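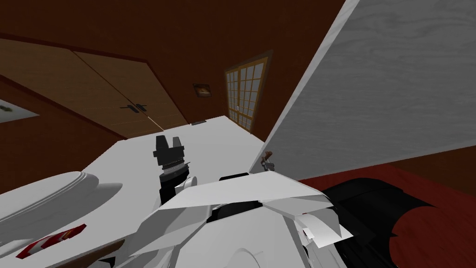 4. Teaching by remote control in the practice room

By now you should have the Warnov software installed and both arms paired with their hand controllers (section 3). This section takes you through your first recorded demonstration in the simulated practice room. Please don't rush it. Most people need a few goes before their hands settle, and a slow, tidy demonstration is worth far more to the robot than a quick one full of corrections.

Before you start

Sit where both elbows can rest comfortably, and clear the space in front of you so that you can move your hands freely. Have a drink of water within reach but well away from the controllers – we say this with some feeling.

1. Open Warnov and choose Practice Rooms, then Bedico. The room can take up to 30 seconds to load the first time.

2. Pick up the controllers, one in each hand, and hold them still until both status lights turn green.

3. Choose the wrist view. You will be looking along the gripper towards the table, with the rest of the room beyond it. The gripper takes up a good deal of the view, and this feels odd to begin with, but you will soon be glad of it when you are lining up the fingers.

4. Squeeze the trigger gently, then let it go. The fingers should close and open with your hand. If they lag behind, see Troubleshooting at the end of this section.

Note: The black cylindrical object standing on the table, to the left of the gripper, makes a good first target. It has a notched top and a ring of ridges round its middle, so you have something clear to judge your height against as you come down.

Recording a demonstration

5. Bring the gripper to its resting position and press Record. You will hear one short tone.

6. Move towards the object in a single, easy sweep. Try to stop a little short of it, have a look, and then close the last of the gap slowly.

7. Close the fingers until the grip bar on your screen reaches 400. There is no need to squeeze any harder than that, however tempting it may be.

8. Lift, pause for a breath, and set the object down again. Open the fingers fully before you move away.

9. Press Record again to finish. Two tones mean the demonstration has been saved.

Caution: Keep an eye on the other arm. It can reach in from the left, and it will follow your left hand even when you have quite forgotten you are holding that controller. If you only need one arm, press Park on the other controller before step 5.

Checking and keeping your work

10. Open the Sultitz player and watch the demonstration through once at normal speed. Look out for wobbles, long waits and any knocks against the table.

11. Choose Keep or Discard. Do be strict with yourself here – a poor demonstration teaches the robot your mistakes along with everything else.

12. Repeat until you have 17 that you are happy with, changing your approach a little each time. Then choose Send to Ene to begin training.

Troubleshooting

Fingers lag behind your hand: close any other programs and reload the room.

Gripper drifts while you hold still: put both controllers down on a flat surface and choose Level.

Message 1053 appears: the recording was too short to be saved. Go back to step 5 and try again.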